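Hand-worn gripper build, shared workshop table: cables, cloth and the slow hub
Forum: Home and Shared Shop Builds

Tomomi Kaneko
10 October 2026, original post

Hello all, and thank you to everyone who answered my first round of questions back in July. I said I would come back once the thing was wearable, so I'm back! For those who missed it, the plan is a small arm called Prarnero that learns to pick up household stuff by copying a person's hand. The person wears a rig with brackets over the back of the hand, goes through the motions at a table, and we record all of it. We have been at it for 6 weeks in the shared shop at Nisville, mostly in the evenings, and I have drunk far too much of their coffee.

The towel is our main job at the moment, with bags and bottles and that sort of thing mixed in so the arm doesn't end up thinking the whole world is laundry. Everything from the hand runs through a USB hub that sits on the table along with the objects. I'm fairly happy with the grip by now, but I'm not happy with the wiring, and that is really what I wanted to ask about. After a longish session I start losing packets from one of the finger sensors — never the same one, which is driving me a bit mad.

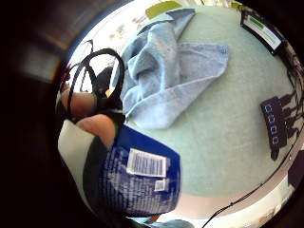 Roos De Haan
I'd bet on the hub before the sensors. If it's bus powered, you are asking a lot of it, and the dropouts will wander from port to port just the way you describe. Get one with its own supply and run the same session again before you touch a single connector. I lost most of a summer to this on my Clullow build and I would love to save you the trouble.

Femke Van Leeuwen
Going to disagree with Roos, kindly! A wandering fault says strain to me. Every time you reach for something you are tugging on every plug in that bundle, and thin cable doesn't forgive much. Tie the lot together at the forearm, leave a bit of slack at the wrist, and get the hub off the table altogether. Mine is strapped to my upper arm and looks ridiculous, and it has behaved very well.

Tomomi Kaneko
Thank you both, that's two evenings of work right there. The hub is bus powered, Roos, so you may well be right. Femke, I like the arm strap idea, but we take turns wearing the rig and some of us are a good deal smaller than others, so I'd need something that adjusts. Adding the view from the side so you can judge how the cables run.
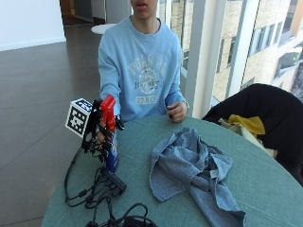
Photo: Tomomi Kaneko / Nisville shared shop

Tineke Van Beek
Oh, I do like the marker cube on the outside of the hand. How is the tracking when the wrist turns over? We had a similar cube on Thygesen and lost it every time somebody poured something, so we ended up adding a second camera across the table.

On the cables I'm with Femke. That's a lot of loose wire going over the table edge, and I would want it clipped down before someone's knee finds it.

Roos De Haan
Fine, clip the cables, I'm not against tidy cables. But change one thing at a time, please, or you'll never know which of us to thank.

Mirjam Schouten
Could you look at the log before buying anything? If the hub is browning out you should see the device drop and enumerate again. If a plug is just wiggling, you tend to get garbage readings first. I kept a log of 1108 grasps on my own rig and the two kinds of fault were easy to tell apart once I plotted them.

Tomomi Kaneko
Mirjam, that is so sensible that I'm embarrassed I haven't done it. I'll pull the log tomorrow and post what I find. Tineke, yes, we lose the cube too when the palm comes up, and I've been throwing those recordings out for now. What did you use to mount the second camera?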